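Kitchen pack for the Colent simulator, first notes

Friday, June 11, 2021

I have had the Garkero kitchen pack installed for 9 days. It is an add-on scene set for the Colent simulator, sold per seat, and it covers tabletop tasks near a stove: pick up an item, put it in a bowl, turn a knob. I bought the single-seat license. Valentin Riedl, who runs the same pack at Kultalbridge, lent me his config files, which saved an evening.

Installation took 62 minutes on my desktop, most of it texture downloads. The installer wants 96 GB free and does not check before it starts. The arm, the gripper and the stove plate load as separate assets, so you can swap any of them without rebuilding the scene. 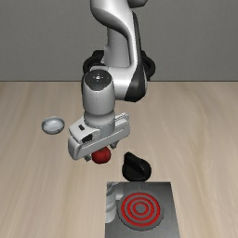
Contact handling is where the pack earns its price. In the older Marar set, round objects would creep between closed fingers until they popped out sideways. I ran the default grasp script with 8 different friction settings and got a stable hold on all but the lowest. Step size still matters. If you raise it to speed up training, expect jitter at the fingertips.

Two complaints. The object meshes are coarse, and the collision shape is built from the same mesh, so a "round" item has flat spots that change how it settles. Emil Koller suggested substituting a plain sphere for collision and keeping the mesh for display. I tried it and the rolling looks better, but the mass properties have to be entered by hand. The second complaint is the manual, which lists the camera parameters in one unit and the scene file in another.

The wrist camera view is good. Default placement gives you both fingertips and the target, with enough table left over for a policy to work out where it is.
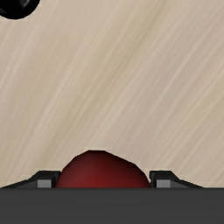 Close view with the red object between the fingers. Note the faceted outline.

The update planned for July is supposed to include finer meshes. I will rerun the friction sweep on it with the same scripts and post the numbers next to these.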